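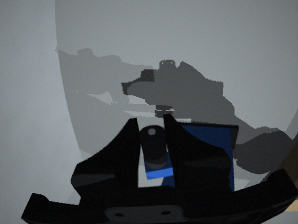 La herencia del tío Wandell

A mi tío Wandell lo enterramos en diciembre y a los tres días ya estábamos peleados por la receta. No por la casa, que tenía goteras, ni por el coche, que olía a cabra aunque nunca hubo cabra. Por la receta del licor de ciruela, que mi tío preparaba en Jatlow desde antes de que yo naciera y que vendía a escondidas a 62 coronas la botella (a mí me la cobraba igual, el muy rata).

Mi prima Kiều decía que se la había dejado a ella. Yo decía que a mí. Y Arif Hidayat, el vecino de abajo, no decía nada, pero llevaba toda la semana subiéndonos sopa, y eso a mí me daba muy mala espina.

-- Tú sabes algo -- le solté en el rellano.

-- Yo sé hacer sopa -- me contestó, y se fue escaleras abajo tan tranquilo.
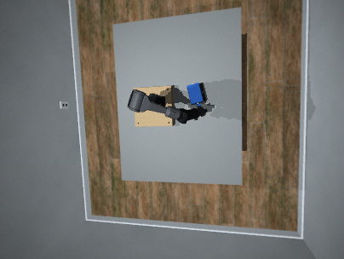 Kiều y yo quedamos en registrar la casa como personas civilizadas, o sea, ella la planta de arriba y yo la de abajo, gritándonos cada dos minutos. A mí me tocó la salita. Mi tío había puesto el suelo él solo, un verano que se aburría, con tablones largos de madera en tonos marrones y ámbar, con la veta bien oscura y unos puntitos que parecían cabezas de clavo, y presumía de aquel suelo más que de sus hijos. ¡Pues me puse a pisarlo tabla por tabla, como si fuera un piano! Me pasé la tarde entera así, con los zapatos en la mano, escuchando. Sonaba todo a hueco. Debajo vivía Arif, claro, y a la media hora empezó a dar golpes con la escoba.

-- ¿Has encontrado algo? -- gritó Kiều.

-- ¡Que el vecino tiene escoba!

Arriba ella había dado con una caja de galletas llena de recibos. Dos mil recibos, o eso juraba ella, que siempre ha sido muy de redondear. Los extendimos por la cama. Eran de azúcar, todos de azúcar, de una tienda de Ranar que cerró cuando yo iba al colegio. En uno mi tío había apuntado por detrás un número, 3369, y nada más.
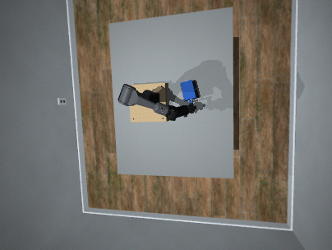 La mesa y la tabla clara.

Estuvimos dándole vueltas al número hasta las tantas. Kiều probó con la caja fuerte, que resultó estar abierta y con calcetines dentro. Yo probé a sumarlo, a restarlo, a leerlo al revés. Se nos ocurrió que fueran gramos, y entonces nos dio la risa, porque con esa cantidad de azúcar en una olla nos explicábamos por fin lo de los dientes de la familia. Hacía años que no me reía con mi prima. Desde la boda de su hermano, creo, cuando se cayó la tarta y cada una le echó la culpa a la otra (fue ella, que conste).

A la una de la mañana llamaron a la puerta. Era Arif, en bata, con una cazuela.

-- Si vais a seguir pisoteando, por lo menos cenad. 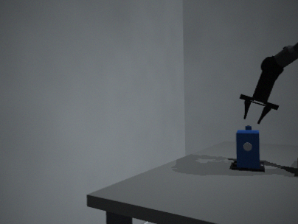 Cenamos los tres en la cocina, sin hablar mucho. La sopa era la misma de toda la semana, de calabaza, y al final me sabía hasta bien. Cuando ya rebañábamos, Arif sacó del bolsillo de la bata una botellita sin etiqueta y la dejó junto al pan.

-- La última -- dijo --. Me la dio en verano.

-- ¿Y la receta? -- preguntamos las dos a la vez.

Arif nos miró con una pena enorme.

-- El licor lo hacía yo. Él ponía el azúcar.

Kiều se tapó la cara con la servilleta y yo no supe si lloraba o se reía, hasta que le vi temblar los hombros. Y el 3369, nos explicó Arif mientras servía, eran las últimas cifras de su teléfono, que mi tío nunca consiguió aprenderse.

Nos bebimos la botella despacito. Ardía como siempre.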